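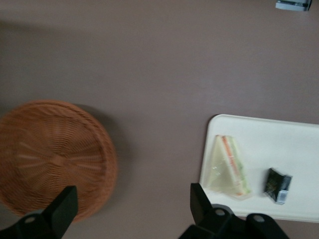 # Robot teaching by demonstration

**Robot teaching by demonstration** is a way of giving a robot a task by having a person carry it out through the robot, or next to it, while the motion is recorded. The recording is either played back as it stands or used, with many others, to train a control program. The method is also called *programming by demonstration* or *imitation learning*, although the second name is often kept for the training step alone.

## Methods

### Hand guiding

In hand guiding, also called kinesthetic teaching, the operator holds the arm and moves it through the task. The joints are set to give way under light force, and the controller stores their positions many times a second. Hand guiding needs no extra equipment and is easy to learn. Its main drawback is that the operator's hands and body can enter the camera view, where they will not be during normal use. Two-armed tasks are hard to guide this way and usually call for a second person.

### Remote control

In remote control, or teleoperation, the operator stands away from the arm and steers it with a second, smaller arm, a handheld controller or a tracked glove. Leader–follower setups copy the joint angles of one arm to the other. Handheld controllers send only the position and tilt of the gripper and leave the joint angles to software. Remote control keeps the operator out of view, but most systems give little or no sense of touch, and beginners tend to grip too hard.

### Handheld grippers

A third group of methods does without the arm during recording. The operator carries a gripper fitted with a camera and does the task directly. The path of the gripper is worked out later from the video and motion sensors.

## Recording

A single recording is called an episode. It normally holds the joint positions, the gripper opening and the video from one or more cameras, all on a shared clock. A wrist camera shows the fingers and whatever is close to them, such as a packaged sandwich on a tray or the rim of a basket. Its picture moves with the arm and can blur during fast travel. A fixed camera shows the whole work area but loses sight of small items when the arm passes in front of them.

Operators are usually asked to move at an even pace and to vary the starting positions of the items. Pauses are often trimmed, as a trained program may copy them and stop in the same place. Failed attempts are marked and kept apart – some groups discard them, others use those in which the operator recovers from a missed grasp.

## Example of use

The Mahawong food handling set was recorded by remote control under Lertchai Intarasuk and Urszula Domański. It contains 2301 episodes, of which 1046 involve items in soft or clear wrapping. These were recorded as a separate group after early trials in which programs trained on boxes and cans closed the gripper in the wrong place on film packaging. Kusum Saxena later added 380 hand-guided episodes for comparison. The programs trained on them did about as well on trays but worse on deep containers, where the operators had found the arm awkward to hold.

The Plinden recording format, first written for this set, stores each camera stream in its own file and allows up to 9 streams per episode.

## Limits

Demonstrations carry the habits of the people who give them. If two operators approach the same item from opposite sides, a simple program may average the two paths and miss the item altogether. Changes in lighting, table color or camera mounting after recording can also lower the success rate.

## See also

- Leader–follower arm
- Pick and place
- Wrist camera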